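Tavdale Folding Table, Model 2061

Home > Tables > Folding > Tavdale

$300
In stock
Colour: Grey (there is only grey)
Free pickup from the Priltico warehouse, or delivery at checkout

The Tavdale is a folding table for people who don't have a spare room. It opens up, it stays up while you wrap presents or sort out your tax on it, and then it folds flat and goes behind a door. We have been making it in one size and one colour for long enough that customers have stopped asking for others, and we've chosen to take that as praise.

Todis makes the top and the frame, and Priltico packs and ships it. If something goes wrong you can ring either of us, and we will try not to send you back to the other one.

What it's good for

Jigsaws, mostly, going by the reviews. Also seedlings, sewing, model trains, school projects left until the night before, and being the second table at Christmas lunch, the one the cousins get put on. It has done plenty of market stalls. One customer runs a small honey business off two of them and has written to us about the legs in more detail than our own designer ever did.

It's a decent desk too, if you're the kind of worker who can stand a plain top with no drawers. Those who need drawers should look at the Seneviratne sideboard, a very handsome thing that weighs as much as a pony and has never folded in its life.

What it's not good for

Standing on. We print this in the booklet, on the underside of the top and on the box, and each spring somebody paints a ceiling anyway. The table usually copes. The warranty doesn't.

It is also not an outdoor table. It can go outdoors for the afternoon. It would like to be brought in afterwards, same as the cushions, and the same goes for a covered balcony if yours gets the weather sideways.

Specifications

Length: 104 cm
Width: 60 cm
Height when open: 74 cm
Thickness when folded: 8 cm
Weight: 14 kg
Top: matt grey, wipe clean
Legs: steel, two pairs, with a locking brace on each pair
Feet: rubber, with one screw foot for floors that lean
Assembly: none

About the weight

Yes, 14 kg. There are lighter folding tables and you have probably owned one – the sort that shivers when somebody puts down a mug. Most of our weight is in the legs and the braces, where you want it. There's a handle cut into the long side so you can carry it like a very dull suitcase. Stairs are fine. Stairs with a dog on them are up to you.

Opening it

Lay the table face down on something soft. Pull out the first pair of legs until the brace clicks, then do the second pair. Turn it over with help, or by yourself if nobody is watching and your back is under forty.

If a brace won't click, check that the leg is all the way out. If it still won't, there's a plastic shipping clip near the hinge, small and white and very easy to miss. It accounts for most of our phone calls in the first week of ownership. Throw it away once it's off; it has no second career.

Folding goes the other way. Press both brace buttons together and keep your fingers clear of the hinge. The table will fold whether or not they're in it.

The top

Grey was picked because it shows less than white and forgives more than black. It doesn't shine, so you can read or sew on it under a lamp without squinting, and bright things are easy to find on it. A bead or a dropped pill stands out nicely. So does toast.

We suggest a tray for anything small enough to roll off. We don't sell trays. A blue one at the end of the table does the job, and so would any other colour with sides on it.

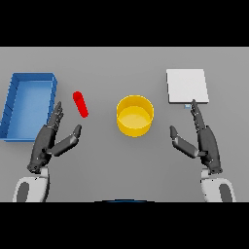

Cleaning and care

Warm water, a drop of dish soap and a soft cloth. Dry it afterwards. For glue, let it set and lift it with a plastic scraper or an old bank card. For permanent marker, a bit of methylated spirits on a rag, with the window open, then wipe over with plain water. Don't use scouring powder. It will take the marker off, and then it'll keep going.

Put a mat under anything hot. The top will take a cup of tea but a pan straight off the stove leaves a ring, and we can't sell you a new top because the top and frame are bonded together. We thought that was clever at the time.

Once a year, usually around the time you dig it out for visitors, put a little light oil on the hinges and tighten the screw foot.

Delivery and returns

Orders placed before noon leave the warehouse the next working day. The box is long, flat and awkward, and couriers have feelings about it, so please leave clear instructions if your front step is hard to find. We can't deliver to a post office box, for reasons of geometry.

You can send the table back within a month if it's clean and in its box. If you've already flattened the box, ring us before you do anything creative with tape.

The warranty is five years on the frame and hinges and two years on the top. Keep your receipt. A photo of it will do, as receipts printed on that shiny paper tend to go blank at about the moment you need them.

Spare parts

Rubber foot, set of four – part T-1
Screw foot – part T-2
Brace button, left or right – part T-3L or T-3R
Booklet – free, and honestly not much longer than this page

Questions we get

Can two be joined end to end? They can be pushed together. There's no clip, though one has been on the drawing board for years. The heights match if you wind both screw feet all the way in.

Does it come in oak? No.

Will it fit in a hatchback? With the back seats down, in most of them. Measure yours first, and allow for whatever lives in there already.

Is there a bigger one coming? We're told October. We were told that last time, too.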